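About Hedegaard School

Hedegaard School is an independent day school for children aged three to eleven. It was founded in 1926 in two rooms above the corn exchange at Clitwood and moved to its present site on Nedberg Lane after the war. There are 98 pupils on the roll.

Our aims

The school seeks to give every child a sound grounding in reading, number and the natural world. Classes are kept small, and each pupil has the same form teacher for two years. Music is taught throughout the school, and the autumn concert is held in November in the parish hall.

Early years

The nursery class is led by Mio Yokoyama and is open five mornings a week. Children may join in the term after their third birthday. Fruit and milk are provided at mid-morning, and parents are asked to tell the office of any allergy in writing.

Plates and play food on white tabletops.
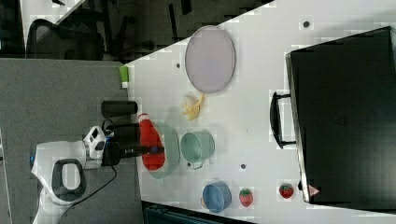
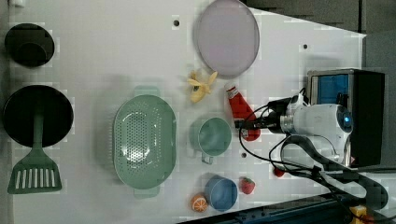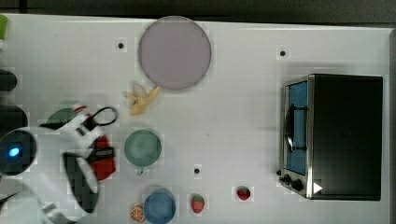
Governance

The school is a registered charity. The Head, Nele Wuyts, reports to a board of governors chaired by Toshio Tsuchiya. Minutes of board meetings may be read at the school office on request.

Admissions

Applications for September entry close on Tue 30 June. Forms are available from the Registrar, Sota Kaneko.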